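How to Fold a Whole Load Without Losing the Afternoon

Posted 9/23/25 by Deividas Mets

Quick one today. Got asked again how we get through the laundry at our place, four people, one machine, no dryer until last November. So this is the method. Not fancy. Works on a kitchen table, a bed, a desk, whatever is flat and clear.

What you need

A flat surface, as big as you've got. Light colored if possible, you'll spot lint and stray socks faster.
One basket. Just one. The plastic kind with stiff sides.
A corner to pile stuff in.
A damp cloth for wiping down first.
Timer if you're that way inclined. I set 50 minutes and usually beat it.

Step 1. Clear and wipe

Everything off the table. Mail, keys, cups. Wipe it. Let it dry, a minute or two, don't put clean shirts on a wet table (done it, had to rewash two of them).

Step 2. Dump half in the far corner

Not all of it. Half. Tip it into the far corner on whichever side your weaker hand is. I'm right handed so mine goes far left. The pile can be ugly, no need to sort it yet. Just keep it back from the middle.

Far corner and not near corner because a pile by your elbow creeps. You fold one shirt, a sleeve slides down, you push it back, it slides again.

Step 3. Basket in the other far corner

Leave the rest of the load in the basket and stand it in the opposite corner. When the pile is gone you tip the basket out and go again. Then the empty basket takes the folded stuff. If your table is too narrow for both, basket on a chair, same side.

Step 4. Keep the middle open

This is the whole trick really. The middle is for one item at a time. Nothing gets parked there. No "I'll deal with this one later" jeans.

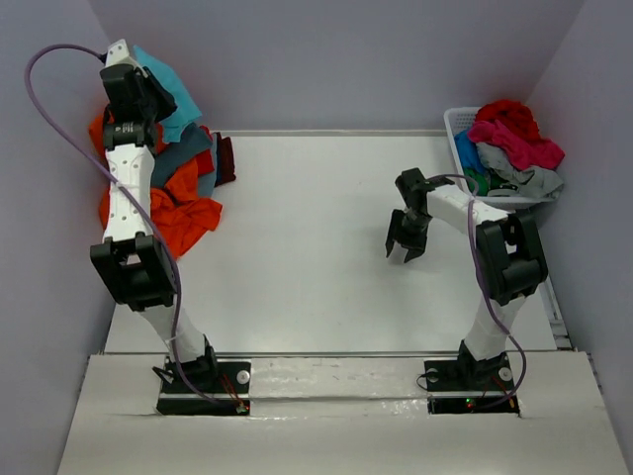
Pile far left, basket far right, middle clear.

If your setup has walls or is pushed into a corner of the room, even better. Stuff can't go over the back. Ours used to sit in the middle of the room and I was picking up socks off the floor every five minutes.

Step 5. Pull from the top

Grab whatever is on top. Don't dig. Digging turns the heap over and everything gets tangled, espescially anything with straps or drawstrings. Lift it straight up, give it one shake, lay it down in the middle.

Step 6. Fold by shape

T-shirts: face down, sides in to the middle, sleeves back, bottom up to the collar, then once more.
Pants: one leg over the other, tuck the crotch point in so you get a straight edge, then thirds.
Towels: long edge to long edge, then thirds. Match your shelf depth, not some picture online.
Sweaters: same as T-shirts but looser, arms crossed over the back.
Socks: skip for now. Toss them at the near edge and pair at the end, all in one go.
Fitted sheets: corners into corners, fold into a rough square, move on with your life.

Step 7. Finished stacks go near you

Front edge, one stack per person. Keep them low, ten items or so and then start another. Tall ones tip when you reach over for the next thing. Label them with a scrap of paper if the kids' sizes are close. Mine are.

Step 8. Second half

Pile gone? Tip the basket into the same corner. Basket goes back to its own corner, empty. Same again. Socks last.

Step 9. Load and deliver

Heaviest at the bottom, so towels and jeans first, then sweaters, T-shirts on top. Socks down the sides. Carry it round the house once and put away as you go. Do not set it down in the hallway. It will live in the hallway.

Stuff that goes wrong

Pile too big. You took the whole load out. Put half back.
Still damp. Anything cool to the touch goes over a chair back, don't fold it, it'll smell by tomorrow.
Lint everywhere. Wipe the table again between halves, takes ten seconds.
Back hurts. Table's too low. I put mine up on blocks and it made a big diffrence.
Lost the middle. Happens. Stop, shove everything back to the corner, start again from Step 4.

Does it work for bedding? Sort of. Duvet covers need the whole table so do those first, before you dump anything out.

Drawer version for small clothes coming next, still fighting with the dividers. Questions in the comments, I check them most evenings.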